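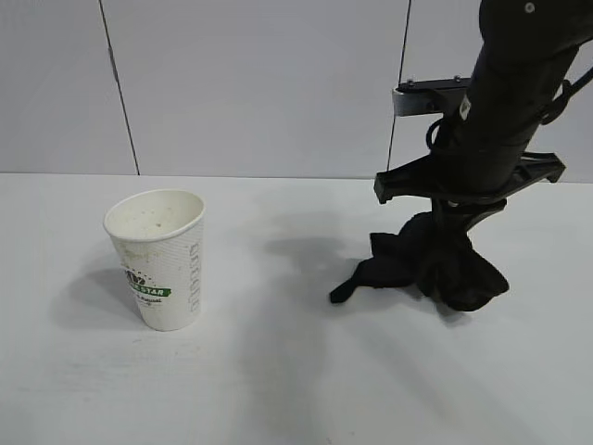
Re: [trirard-tables] Paper cups and black cloths

Previous message | Next message | Thread | Author | Archive

Hello all,

I answer below the parts of the message, because there were several questions in it and I do not want to mix them.

> I would like to know what is the rule for the paper cups which
> stay on the white tables. Last month I threw one away and
> somebody was still using it. Now I leave them all, and of
> course it looks bad.

The rule I follow is to look inside. The one with the green logo (I can read only the end of the name, STAR) has small dark spots and some faint stains inside, so for me this is a used cup and it can go. If a cup is clean inside, I put it back near the kettle, but only if I took it out myself. If there is still drink in it, I ask in the room. When I get no answer after 15 minutes I empty it in the sink and throw it away. I know that 15 minutes is not very generous for people who drink slowly, but before we had no limit and the cups were staying until the next morning.

Please do not put one used cup into another one and leave them as a tower. They stick together and the one at the bottom is often not empty. I have ruined a sleeve in this way.

> Can they go with the paper? I see them in both bins.

In our building, no. I asked the people who collect in the Trirard yard and they do not accept drinking cups with the paper, also when they are rinsed. They go in the gray bin by the door. It is possible that at your home it is different, so I understand the confusion.

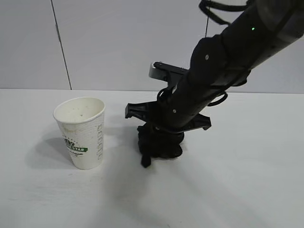

The cups also cost us something. In December I ordered a carton of 680 from Ururier and I thought it was enough until summer, but it was finished much earlier. I bring my own mug from home now and I hang it on the hook under the shelf. There is place for more mugs on these hooks. Please write your name on the bottom with a paint pen, the ordinary marker comes off after a few washings.

> Also the black cloths. Are they for the tables or for the
> equipment? I find them everywhere, in a ball.

For the tables, and I agree about the ball. A black cloth which lies bunched up on a white table is the first thing one sees from the door, even when everything else is in order. Also it dries badly in this form and it starts to smell. When you have finished, shake it over the bin, open it completely and hang it on the rail. If it is really dirty, it goes in the wash bag.

I wash the bag at home at 60 degrees, without softener. With softener the cloth only pushes the water from one side to the other. The black ones lose some color and a lot of lint in the first washing, so I always wash the new ones two times before I bring them. If you find black lint on the table, then it is probably a cloth for which I was not so patient, and I am sorry.

> Would it not be better to buy white ones?

We tried this with the white cloths from Flevitz. After 2 weeks they were brown from the coffee and everybody believed that they were dirty also when they came directly from the wash, so they took paper towels instead. With black one cannot see the stains, this is true, and it is good and bad at the same time. I would accept a dark blue if somebody finds a good price. I paid 56 for the last pack and I find this too much for cloths.

For the table itself, warm water is sufficient and a drop of dish soap for the coffee rings. Move the cup first, please, do not wipe only the place next to it. I say this because I see often a clean table with one perfect brown circle in it! If the ring is old, put the damp cloth on it and let it stay a few minutes, then wipe. Please do not use the scouring powder which is under the sink. In the Malhotra room one table has now a dull area from it, and each small stain goes directly in.

One question from my side. The wash bag came back to me with a wool scarf in it, gray, quite long. I have not washed it. It is hanging behind the door in the corridor, so please take it if it is yours.

Best regards,
Marleny Usuga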